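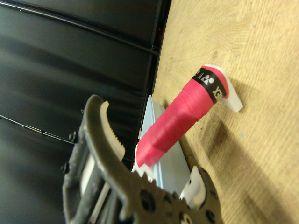

The Drurkel trash thread

Home Explore Lists Saved Log in

October · by upstairs_in_drurkel

The town of Drurkel has a new way of taking out the trash. I have now read the whole booklet, on purpose, and I'd like to share it with those of you who have lives.

Until last month we had a can. You put trash in the can and rolled the can to the curb. If you were feeling virtuous you also had a blue tub, and whatever went in the blue tub was between you and the blue tub.

Now the contract has gone to an outfit called Plirkis, which has opinions. There are 3 streams. They are called streams. I rinsed a yogurt cup this morning and thought, with real feeling, "this is for the second stream."

Stream one is landfill. Stream two is containers and paper. Stream three is "organics," meaning banana peels, coffee grounds, and the celery everybody in America buys and then watches die.

The booklet says pizza boxes are stream two if clean and stream three if greasy. I would like to meet the household that has produced a clean pizza box. I assume they order it and just look at it.

Landfill now goes by the bag. Special bags, 20 to a roll, sold at the hardware store on Aryee Street and also, for some reason, at the bait shop. The bait shop has them cheaper. I don't want to get into how I know this.

The bags are a color I'd call municipal. They are also thin. If you own a single chicken bone you will be double-bagging, and yes, that's two bags, and yes, you paid for both.

Cat owners, there's a section for you on page nine and it isn't kind. Litter is landfill. Litter that says flushable is landfill. Litter made of corn, wheat, walnut or recycled newspaper, which you bought at great expense to feel better about things, is landfill.

Same with diapers, same with vacuum dust. Dryer lint gets its own paragraph. I've read it twice and I believe the answer is landfill, but the author was clearly going through something.

Pickup is at 6 a.m. Nothing may be out before 7 the night before. My whole block now stands behind its curtains at 6:58 like sprinters.

The pickup calendar came as a fridge magnet. My fridge is not magnetic. I've taped the magnet up.

I did go to the information night at the Sotero branch library. Over 100 folding chairs, and people standing in back by the large print westerns. The last time I saw a turnout like that in this town, it was about parking.

The presenter had slides. The first slide said WE HEAR YOU. The second slide was the fee schedule.

Someone wanted to know what happens if you put the wrong thing in the wrong stream. You get a tag. A yellow tag is friendly. An orange tag is less friendly. The presenter wouldn't say what comes after orange and moved on to leaf season.

I got a yellow tag in the first week. It had a box checked next to "Other" and, written on the line, the word "spoon." I'd been missing that spoon.

Practical stuff, because my sister-in-law says I only complain. Keep the landfill container small and keep it near whatever makes the smell. Big can, long wait, bad news. A pail with a lid that flips up will fit next to the litter box or the changing table and you'll empty it before it becomes a roommate.

Also: freeze the organics. Chicken skin, shrimp shells, all of it, in an old bread bag, until the night before pickup. Then label the bag. I can't stress the label enough. It looked a lot like soup.

Liners in the small pail can be any old bag as long as the whole thing ends up inside an official one. Page eleven, second footnote. I've marked it with a sticky note (stream one). 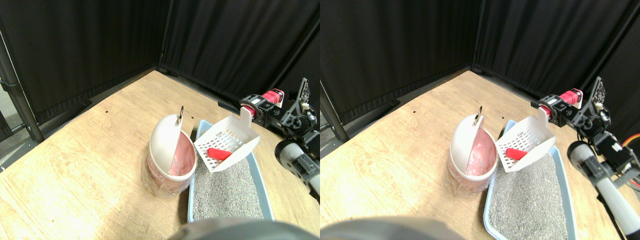 Sotero Annex Tenants replied that apartment buildings are on a completely different schedule, that the booklet leaves this out, and that the bags are still required even where there's a chute.

OK, so I stand corrected. Annex people, you have my sympathy and I will stop telling you about 6 a.m.

I called the Plirkis line to check on the chute business and was told I was caller 593. I don't know if that was in line or ever. I hung on through a good deal of pan flute and then it was lunch.

Going to try the web form tonight. It wants my account number, which is printed on the bottom of the can they took away.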